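埃尔卡诺（Erkano）民宿布草共洗项目
第2期进展报告
提交：Idisier 基金项目办公室
报告期：四月至九月

一、先说结论

上一期报告里我们写过一句“共洗模式的节水效果已初步显现”。这句话请基金方暂时当作没有看到。当时依据的是一个多雨的春天，入住率低，洗衣房水表读数自然也低，我们把两件事混在一起了。夏季数据出来之后，这个判断站不住。

本期能够确认的事情不多：共洗点在运转，参加的民宿有30家，其中多数愿意续签到明年春季；毛巾和床单的报废标准终于统一成一份文件；和 Takács 洗衣厂的结算方式改了一次，争议少了。至于项目最初承诺的三项指标（用水、织物寿命、住客满意度），目前只有第二项有勉强可看的材料，而且材料说的和申请书里预期的不太一样。

以下按申请书原来的顺序写，有些部分没有进展，也照样列出来。

二、参加单位的变化

上期末登记的民宿里，有几家在旺季开始前退出，主要是河对岸的。它们的理由很一致：取送车每天只过桥一次，下午三点以后退房的房间，布草要等到次日上午才能收走，旺季根本周转不开。我们曾在方案里写“通过合理备货解决”，实际上备货要占地方，而河对岸的房子大多没有像样的储物间。有一家把干净床单堆在楼梯转角，被住客写进了差评。

新加入的单位集中在老街。坦白讲，老街几家加入的动机和节水关系不大，它们原来用的那家小洗衣店春天关门了。项目组在内部讨论时有人主张把这几家的加入写成“示范效应”，我不同意这样写，所以这里没有。

关于“愿意续签”的说法也需要打折。我们发的是意向表，没有约束力，填表时也没有附明年的价格。等价格表出来，数字肯定会变。

三、用水

没有可以报告的结论，下面解释卡在哪里。

申请书设想的比较方法是：参加前各家自己洗，参加后集中洗，两者相减。这个算法需要知道各家自己洗的时候用了多少水。绝大多数民宿没有给洗衣机单独装水表，只有整栋房子的总表，而总表里还有淋浴、厨房、院子里的浇灌。去年冬天做基线调查时，我们请房东“估计一下洗衣占多大比例”，得到的答案从很少到一大半都有。用这种基线算出来的节水量，小数点后面再写几位也没有意义。

洗衣厂那一头的数据也不干净。Takács 的隧道式洗涤线同时在洗两家酒店和一家诊所的东西，厂方按重量把用水分摊给我们。但诊所的织物要走高温消毒流程，单位用水量明显更高，按重量平摊等于让民宿替诊所背了一部分；反过来，酒店的大床单洗起来省水，又把我们的数字往下拉。两种偏差能不能抵消，没有人知道。厂方工程部门倾向于相信能抵消。我倾向于不相信，不过我也拿不出反证。

可行的办法是给项目单独排一个洗涤班次，连续做若干周，独立计量。厂方同意在淡季做，前提是我们补足装载不满时的差价。预算里没有这笔钱，第七部分有具体请求。

顺便更正一点：本地报纸六月登过一篇短文，称共洗点“每年节省的水足以灌满镇上的泳池”。这个说法不是我们提供的，我们问过报社，对方说是从宣传折页上推算的。折页现已停发。

四、织物寿命与报废标准

这部分写得长一些，因为确实做了事。

项目开始时，各家对“这条毛巾还能不能用”的标准完全不同。有的房东见到一个勾丝就淘汰，有的毛巾边都散了还挂在浴室里。集中洗涤以后，织物混在一起流转，标准不统一就会吵架：讲究的那家送出去的是好毛巾，收回来的是别人家的旧毛巾。旺季第一周我们收到的投诉，大半是这一类。

七月起改用专筐制，每家的毛巾用带颜色的缝线标记，洗后按标记分拣。分拣慢了，投诉也少了。分拣台上的操作顺序很简单：抖开，铺平，看边，看中央，按等级折叠。难的是看中央那一步。毛巾变薄往往从中间开始，边缘还很厚实，用手一摸很容易被骗过去。

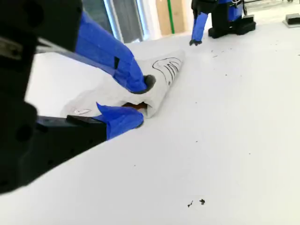
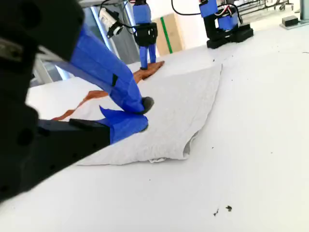
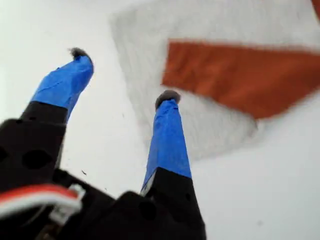

图2为铺在白色台面上的白毛巾。

目前执行的标准把毛巾分为三等。一等回客房，二等转作泳池巾、足巾或宠物用巾，三等退出流转，剪成擦布，由各家领回。标准文本里最费口舌的是发灰怎么判定。白毛巾洗多了会发灰，可是灰到什么程度不能给客人用，跟浴室灯光有很大关系。暖光下看不出来的，放到窗边就很难看。最后定的是在分拣间北窗下判断，阴天也照此办理。这个办法不精确，但至少大家吵的是同一件事。

Kistex 供应的那批新毛巾需要单独说。采购时供应商给的说法是耐洗性优于普通酒店级产品，我们为此多付了单价。抽出来跟踪的样品里，洗到第79次时，绒面还可以，缝边却开始脱线；对照用的普通毛巾情况相反，缝边完好，绒面塌得厉害。哪一种算“寿命更长”，取决于你肯不肯花工夫重新锁边。老街有一家自己有缝纫机，觉得 Kistex 的好；其他家嫌麻烦，更愿意要旧款。

申请书里写的是“更换高品质织物可显著延长使用周期”。照现在的观察，我只愿意写：更换之后，坏的方式变了。样品数量少，洗涤批次也没有完全隔离，供应商又不肯提供纱线批号，所以连这句话也请不要对外引用。

床单的情况平淡得多。报废的原因绝大部分是污渍，磨损很少见。防晒霜留下的黄斑最难去，厂方试过两种预处理剂，一种有效但对弹力床笠的松紧带不友好，已停用。房东们建议在客房放一张提示卡，请客人不要带着防晒霜躺下。几家放了，暂时看不出差别，我个人也不抱希望。

五、住客满意度

原计划用扫码问卷。问卷放出去一个夏天，回收量很少，填的人要么非常满意，要么刚刚跟房东吵过架。有一份问卷在“您对毛巾的意见”一栏里写了一整段关于停车的抱怨。

我们转而去看订房网站上的公开评论，找提到床单、毛巾、气味的句子。这个方法也有毛病，因为客人提到毛巾通常是在毛巾出了问题的时候，没有问题的毛巾很少有人写。旺季里提到“有洗涤剂味道”的评论比去年多，这一点各家房东也承认。厂方把漂洗程序调长了一档，八月以后这类评论少了，用水当然也随之上升。申请书把“节水”和“满意度提高”并列为两个目标，似乎没有考虑过它们会互相拉扯。

下一阶段建议取消问卷，评论每季度看一次就够了，不再把它当作考核指标。

六、物流与结算

取送车仍是一辆。上期提过增加一辆电动三轮，专走老街石板路，已询价，未购买。石板路颠簸，码好的布草到了门口常常要重新叠，司机对此意见不小。有房东提议改用硬壳周转箱，试了两周，箱子空着返程时太占地方，又换回了布袋。

取货时间从上午十点提前到九点，半数房东不满意，因为客人那时还没退房；推迟到十一点，洗衣厂又赶不上中午那一班。现在的折中是老街十点，河岸十一点，河对岸剩下的两家自己送到桥头。我们在方案里画过一张很漂亮的循环路线图，实际路线跟它已经没什么关系。

结算改成了按件计费。原先按重量，房东总怀疑湿的布草也算了重量，厂方总怀疑有人在袋子里夹带自家衣物，两边都不全是多心。按件以后每袋附一张清单，双方签字，差异超过一定范围才复核。手续多了，电话少了。

洗衣厂提出明年单价上调15%，理由是能源和人工。我们看过它提供的成本说明，能源那部分说得通，人工那部分只有一个总数。已要求补充材料，尚未收到。如果照此涨价，对客房少的民宿来说，共洗会比自己洗更贵，这会直接影响前面说的续签意向。项目补贴可以掩盖这个差价一阵子，补贴停了怎么办，申请书没有写，我们现在也没有答案。

七、经费使用与请求

支出总体低于计划，原因是电动三轮没有买、问卷的外包分析没有做。省下来的钱不应理解为管理得好。织物采购一项超支，超出部分主要用于补足丢失的枕套。枕套丢失的去向至今没有查清，厂方说没收到，房东说送出去了，按件清单实行以后情况有所改善，以前的只能认了。

请基金方考虑以下调整：

把原列于住客问卷的经费转到独立计量班次，用于支付淡季装载不满的差价，以及给共洗班次加装一块水表。

允许织物采购不再限定 Kistex 一家。合同里的排他条款到年底结束，我们不建议续。普通毛巾配合锁边修补，值得放在同样条件下试一次。

把项目终期报告推迟到明年夏季之后。若按现有时间提交，关于用水的一章只能写成空话，或者写成比空话更糟的东西。

电动三轮的采购请求保留，但优先级放到最后。路面不修，换什么车都一样颠。

八、风险

最大的风险是涨价，上文已说。

第二是洗衣厂只有一家。八月中旬烫平机停了一天半，所有民宿同时没有床单可换，有房东连夜开自家洗衣机，院子里拉满晾衣绳。集中洗涤把各家分散的小麻烦合并成了一个大麻烦，这一点在项目论证时有人提过，当时的答复是“厂方设备稳定”。我们正在和邻镇的一家小厂谈应急协议，对方产能有限，只肯接床单，不接毛巾。

第三，项目组自己的问题。我们花在协调和调解上的时间远多于测量。如果基金方更看重可以推广的结论，就应当接受少服务几家、多测几家的做法；如果更看重让镇上的房东有地方洗床单，那么这个项目眼下大体是成的，只是不必再叫它节水项目。两者我都能执行，但希望在十一月的碰头会上有一个明确的说法。

九、下一期工作

十月完成冬季取送时间表，老街与河岸合并为一趟。
十一月确认明年单价，附价格重新征集续签意向。
独立计量班次若获批，安排在淡季开始后，床单与毛巾分开计量。
分拣标准修订一次，补上浴袍，目前浴袍按毛巾处理，腰带经常对不上。
报废织物剪成的擦布已经多到各家不愿再领，需另找接收单位，镇上的汽修店问过一次，还没有回音。

附件：分拣标准文本；按件结算清单样式；洗衣厂成本说明（不完整，待补）。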